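Laundry folding

Laundry folding is the practice of reducing clean cloth to flat, stackable shapes so that it may be put in a drawer and disturbed again by morning.
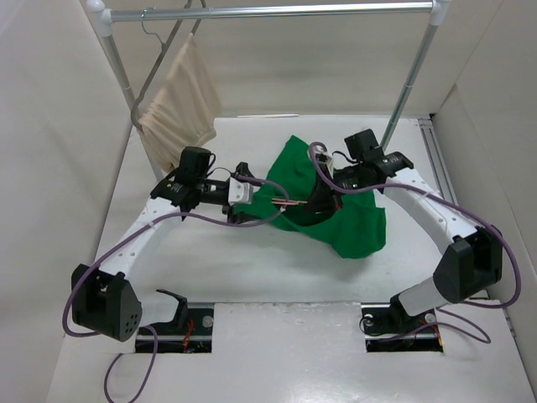

A green cloth on a white work surface, with a garment rack behind.

Folding is usually treated as the last stage of laundering, after washing, drying and a period of neglect on a chair. Its stated purpose is to save space and limit creases. Its other purpose, admitted less often, is to show visitors that someone in the house is in charge.

Methods

The half fold is the oldest and simplest method. The cloth is doubled, then doubled again until it either fits the shelf or resists. It suits towels, napkins and people in a hurry.

The third fold brings both sides of a shirt toward the middle before the hem is raised. Shops favor it for keeping the collar on display. At home the collar is generally displayed to the inside of a drawer.

Rolling is popular with travelers, who hold that it prevents wrinkles. Travelers who fold hold the same belief about folding. In Trarelham, where the subject has been taken more seriously than elsewhere, the two camps were given separate tables at the yearly linen fair after a dispute over pillowcases.

The fitted sheet is a special case. The accepted technique tucks each elastic corner into its neighbor, after which the sheet is said to behave like a rectangle. Cuiping Su's handbook "The Square Drawer" spends 14 pages on the matter and ends the chapter by suggesting a cupboard with a door.

Tools

A folding board is a hinged panel used to give shirts a uniform width. The Stojanovska board, sold mainly to small laundries, has 3 flaps and a reputation for pinching thumbs. Its rival, the Pruvlow, is lighter and slides off the table. Most households own neither and use a bed, which has the drawback of having to be cleared before anyone can sleep in it - a deadline of sorts.

Customs and disputes

Whether socks should be folded together or balled is unsettled. Junhao Dong, writing in the trade newsletter Studomo, argued that balling ruins the cuff and received 102 letters, most of them from ballers. A reply by Yaqin Cui defended the practice on the grounds that a balled sock can be thrown across a room to its owner.

Underwear is folded in some homes and not in others. Neither group tends to raise the subject.

See also: Ironing; Linen closet; Lost sock; Chair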